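One Tray for All the Little Stuff 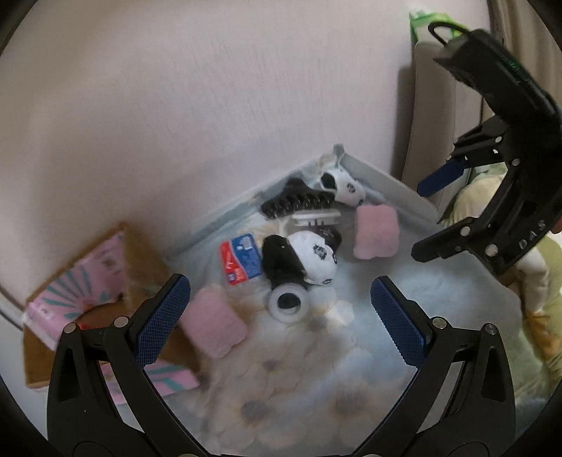 Hairbrush, panda and pink fuzzy squares, all in the blue tray.

Our April tidy-up tip comes from Taner Aksoy in Vallejo, and we love it! Pick one plastic tray, set it in a corner on the floor, and let every small stray thing land there (brushes, hair ties, the odd plush) until you have 5 minutes to put it all away. Poul Kragh tried it too and says his mornings are so much calmer. Got a corner trick of your own? Send it in by 4/18/25 – we'd love to print it!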